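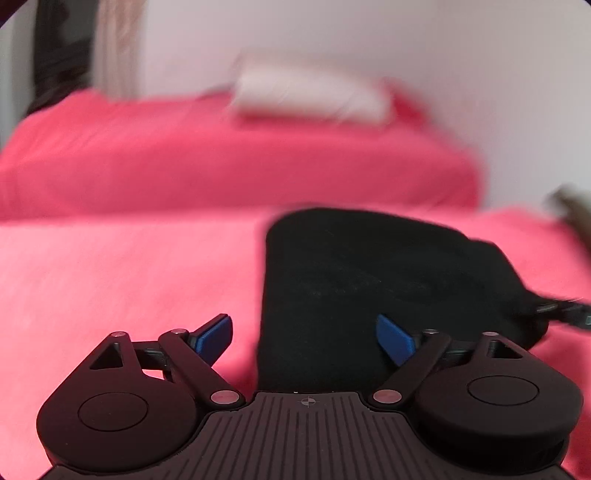

I would like the strike zone box taken off the television, and I would like it done before February, when the college season starts and I go back to being unbearable company. You know the box. It hovers over the plate through every pitch of every game, a tidy white rectangle that makes everyone on a couch feel like a federal judge. The target printed in the photo, a small circle cut into quarters with thin lines running out to the sides, has the decency to stay put on its ribbed plastic. The strike zone has never stayed put. It belongs to a batter's knees and chest, and those belong to a twenty-year-old who crouches differently when he's behind in the count.

I came to this position by way of Davden, a college you haven't heard of unless you went there or lost a midweek game to them. I've had season tickets for years. Attendance the night I want to tell you about was announced as 937, a number that must have included the concession staff and both bullpens.

The plate umpire was Oluwaseun Ojo, who works a lot of games in our conference and whose strike call sounds like a man dropping a toolbox. In the eighth, with two on and Davden down a run, he rang up our best hitter on a slider at the knees. I was behind the plate, four rows up, and I thought it was a strike. The man next to me thought it was a strike. The hitter, to his credit, walked back to the dugout like someone who thought it was a strike. We lost, and I went home and ate cereal over the sink.

Then I looked at my phone. The stream had shown the box, the box had shown the ball a sliver below it, and somebody had posted the screenshot. By midnight it had 400 comments, from a fan base that can't fill the third base side. People who had been asking how to find the game at seven o'clock were doing geometry at eleven. One of them had drawn arrows.

What bothers me is how fast everyone agreed the drawing was the fact and the pitch was the rumor. The box on our stream is put up by a student at a laptop. I've met her, she's pleasant, and she told me she sets the bottom edge once, for the first hitter, and then nudges it when she remembers. Our leadoff man is built like a coat rack. Our best hitter is built like the coat. The same rectangle served them both that night, and on the strength of it Ojo was called blind, crooked and, in one case, a Murnavow graduate.

Bigger schools have better equipment, I know. They've got tracking systems that can tell you the spin on a foul tip, and I'm prepared to believe they get the edges right nearly all the time. Fine. If the sport wants to call balls and strikes by computer, let it, and let the umpire go stand somewhere shady. I could live with that. I'd complain for a season and then complain about something else.

The arrangement I can't stand is the one we have, where a person makes the call and a picture gets to heckle him. He can't see it. The pitcher can't see it, and the catcher, who has the best seat in the house, can't see it either. It exists only for those of us at home, and it has made us worse at watching. Try remembering how a catcher received the last pitch you saw on TV. You don't know. You were looking at the box, waiting for the dot, the way people at a restaurant watch the kitchen door.

I tried an experiment last spring during the Murnavow series. I stuck a piece of painter's tape over the middle of the screen. It covered the box and also, regrettably, the batter, and my wife moved to the other room. But for an inning or two I watched the shortstop creep toward the hole before each pitch, and I saw our first base coach scold a runner for a lead I hadn't noticed in years of paying to sit there. Then somebody homered through the tape and I took it down.

Keep the box for replays, if you must. Let the announcers circle things between innings; they have time to fill and only so many stories about their own playing days. But during the pitch, leave the air over the plate alone.

Ojo was back at Davden two weeks later, working third. Someone behind the dugout yelled about the slider. He had a hot dog wrapper blow against his leg right about then, and he bent down, picked it up and put it in his pocket.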